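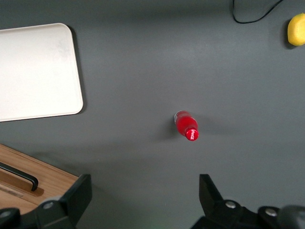

STUDENT PROJECTS / FOOD AND SOCIETY

What we drink between lessons: my project on the Vendton machines

By Rianne Verbeke

I should start by admitting that I picked this subject because I was thirsty. Our project list had some very serious things on it (soil, migration, the history of the canal at Vovness) and I sat there in the canteen not wanting any of them, with the drinks machine humming behind me. Ward Vanhove, who I always end up working with, said why don't we do that, then. So we did!

The question we handed in was: how do students at our school choose a drink, and does the price have much to do with it? Our teacher crossed out "much" and wrote "anything" in the margin. I liked hers better, so that's the one we used.

How we did it

There are two Vendton machines in the school, one by the sports hall and one in the canteen corridor. We made a short questionnaire and took it round in April, mostly at the morning break and again at lunch. Our school has 765 students and we wanted answers from 300 of them. We got 82. I'll come back to that, because it was the bit that annoyed me most.

The questionnaire asked what you usually drink at school, where you get it, whether you look at the price first, and whether you'd ever changed your mind at the machine. That last one was Ward's idea and it gave us the best answers by miles. We also left a blank space at the bottom for anything people wanted to add. Mostly they added drawings.

We had planned to stand by the machines as well and write down what people bought. We tried it for one lunchtime and gave up. People kept coming over to chat, or bought something different to be funny, and I don't think you can call that data.

What people told us

Most of the people who answered bring something from home at least part of the time, and nearly always it's tap water in a bottle they refill. I hadn't expected that. I'd assumed everyone was like me and forgot theirs on the kitchen worktop.

Fizzy drinks were the favourite from the machine, with iced tea quite a way behind. Water from the machine did badly, and the comments were fairly rude about it ("why would I pay for the tap" was one I can print). Juice hardly came up, except with the younger years.

On price, people mostly said yes, they look. But then when we asked whether they'd changed their mind at the machine, the reasons they gave were things like "it was sold out", "my friend got one" or "it looked colder". Only 11 people mentioned money in that answer. Ward thinks this means price doesn't matter. I think it means people who mind about the price have already decided before they get there, so they never join the queue at all, and our question missed them. We argued over this for most of a double lesson and you're getting both versions.

Something else I found interesting was the colour thing. Several people described their drink by its colour and didn't give the name, "the red one" or "the green one", and everybody seems to know what's meant. When I asked my cousin, who goes to a different school, she did exactly the same. I would have loved a whole section on packaging, but we only thought of it once the forms were back in.

The trouble with the questionnaire

Right, the low number. We left a big pile of forms in the common room and thought they'd fill themselves in, which was silly. Almost all the ones we got back were from classes where a teacher gave us five minutes at the start. That also means our results lean heavily towards the lower years, since their teachers were nicer about it. The sixth years are hardly in here.

Question three was badly written too. "Where do you get your drink" had no box for the Panicker shop across the road, and loads of people go there, so they wrote it in the margin or ticked "other" and we couldn't tell what they meant. If you're doing a survey, please try it out on a few friends first. We tried ours on Ward's brother, and he ticks the first box for everything.

What I'd do next

I'd like to ask about the refill tap by the sports hall, which came up in the comments a lot. People say it's slow and the water tastes of pipe. If that's why they buy drinks, then it's a much easier thing to fix than prices, and I've written to the school office asking when it was last serviced. No answer yet.

Ward wants to compare us with the school in Vurnell, where they took their machines out. He has started on the letter. I've said I'll do the forms this time, with a box for the shop.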